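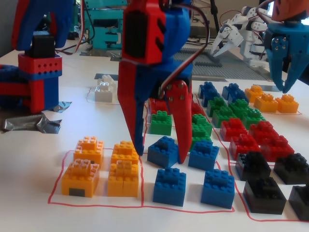 Hobbies and Collections > Building bricks > Sorting and storage

Marking out a table for sorting bricks by colour: cell size, line type and the join between two tables

plateside
Member, Dultbridge

I run a small brick library in Dultbridge. People borrow a mixed tub, return it a few weeks later, and the contents have to be sorted before the tub goes out again. A standard tub is 570 pieces. The sorting is done on a white tabletop with cells drawn on it by hand in red, and bricks of one colour are kept together in small blocks, with a smaller brick on top where that suits.

The method works but I would like to standardise it, and I have the following points to settle.

Cell size. The outlines are freehand and vary. Some areas hold a single colour and others hold several colours in bands. I have been considering a fixed cell of 11 cm square. Is that sensible for 2x2 and 2x3 bricks, or is it wasteful?

One colour per cell, or bands. Bands use less table. Single-colour cells are easier to check. I have found no firm guidance either way, and the one article I located (a Grukalier storage leaflet, now withdrawn) dealt only with drawers.

Line type. Drawn lines are quick. Tape has a raised edge. Is there a third option which lies flat and can be changed later?

I am not looking for drawers, trays or sieves. The bricks need to stay on an open surface where they can be reached from any side.

cornerplate_B
Regular contributor, Bunulstead

I sort for a school club in Bunulstead and have used both arrangements over several terms.

On cell size, work from the brick. The stud pitch is 8 mm, so a 2x2 brick is near enough 16 mm square and a 2x3 is 16 by 24. A two-by-two block of 2x3 bricks, with a finger's width between them, fits well inside 11 cm with margin on all sides. You could go down to 9 cm and still have room. Below that the gaps close up, and you knock one brick over in picking up its neighbour, particularly where there is a second brick stacked on top.

I would use 9 cm if the table is short and 11 cm if it is not. Do not mix the two sizes on one surface. People judge by eye whether a cell is full, and two sizes upset that judgement.

On bands, I would avoid them for a returned tub. They are acceptable for display. In use, the boundary between one band and the next drifts towards whoever is sitting nearest, and you end up with a green in the reds. If you must have bands, leave an empty strip one brick wide between colours, and put strongly different colours next to each other. Blue beside black is a poor pairing in artificial light. White on a white table is also poor unless the outline is unbroken, as there is nothing else to show where the group stops.

Lines: keep the drawn ones. Draw them against a steel rule, once, and leave them to dry fully before anything is put down. Test the pen on the underside of the table first. Some inks will lift off a smooth surface with a dry cloth and some will need spirit, and it is better to find out which you have before covering the whole top.

redbox44
New member

just use muffin tins. one colour per hole, done in ten minutes, stack them when finished

plateside
Member, Dultbridge

Thank you. Muffin tins are excluded by the last paragraph of my post, but noted.

I will take the point about white on white. I have one further question, about layout on two tables. The surface is made up of a pair pushed together and there is a visible seam. The grid is on one side and the building plate on the other. I would like the grid to have more room, and the obvious course is to carry it over the seam.

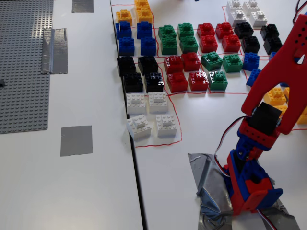
tolerance_stack
Moderator, Sorting and Storage

Do not carry the grid over the seam. Two tables that are level in the morning will not necessarily be level after somebody has leaned on one of them, and a cell with a step through it is of no use for stacked bricks. The division you have, with the grey baseplate on the left table and the grid on the right, is the correct one. Treat the seam as a fixed boundary.

If you need more cells, find them on the right table. The lines there are uneven, so redrawing them to a fixed pitch may recover some space. Measure the usable length and divide. On a run of 121 cm, a pitch of 11 cm gives 11 cells exactly. That assumes a single line shared between neighbouring cells, with the pitch measured from line centre to line centre. If each cell has its own separate outline, you will lose a little at every gap and will not get the full number.

I agree with cornerplate_B about the single size, and about one colour per cell. I do not agree about 9 cm. It is adequate for a neat block, but bricks are not always put down neatly. One of the white ones is sitting at a slight tilt, and a brick at an angle takes up more width than its nominal size. Allow for it.

Some smaller matters:

Colour order. The same colours occur more than once in your grid. Black, white, red, green and blue each have more than one cell. If the second cell is meant for overflow, place it directly beside the first. If it is meant for a different size of brick, write the size on the outline, since colour alone will not tell the next person which cell is which.

Baseplate. Tape along an edge is fine for stopping a plate from sliding, but press it flat. The piece against the right edge of the plate is creased, and a crease collects grit. Replace it with a fresh length, rubbed down with the back of a spoon. Duct tape leaves adhesive behind if it stays on for months, so lift it and clean under it at intervals. There is also a square patch lower down on bare table. If it has no purpose, remove it before the adhesive hardens.

Line type. For a third option, print the grid on matt paper at full size and put a clear sheet over it. I have used this in Medina on a shared table. It lies flat, the pitch is accurate and the paper can be swapped for another layout. The drawback is glare from overhead lamps if the clear sheet is glossy, so ask for a matt finish when ordering.

Tables. Clamp the two together underneath if the frames allow it. If not, a strip of non-slip mat under each leg does most of the work.

plateside
Member, Dultbridge

Accepted. I shall redraw at 11 cm on the right-hand table only and keep the lines single. The paper grid can wait until the layout has been in use for a month or two.

Thread marked as resolved. Replies remain open.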